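The Night Swim
2 min read

Zuzanna Jabłońska had the whole of Hollthorpe lido to herself, and she could have shouted for joy!

Six in the morning, December, pitch black, steam lifting off her shoulders (she'd only been in to the waist) and the water so cold it rang. She had promised her sister she would do 80 lengths before the new year, for the roof fund, and this would be number 79 and number 80 – the last 2, the glorious ones.

"You're mad," said Mogensen from the side, holding her towel like a waiter. He was wearing every jumper he owned.

"I'm marvellous!" said Zuzanna, and went under.

Oh, the first stroke! It took the breath out of her and gave it back brighter. The lamps slid by overhead, green and wobbling, and she thought of her grandmother, who had swum in lakes with her hat on and sung the whole way across. So Zuzanna sang too, mostly bubbles. She touched the far wall, turned, kicked, and saw the sky going pink over the changing huts.

Mogensen was clapping with his gloves on. Somewhere behind him the kettle had started up, and she could smell toast, real toast, with far too much butter.

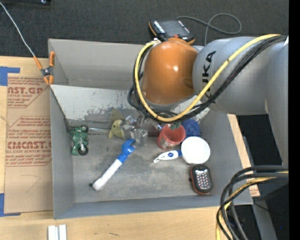
"Was it horrible?" he asked.

"It was freezing, and I want to go again."

He looked at the water for a long while. Then, very slowly, he began to take off the first of the jumpers.

Contact | © 2023 Hollthorpe Stories | Back to top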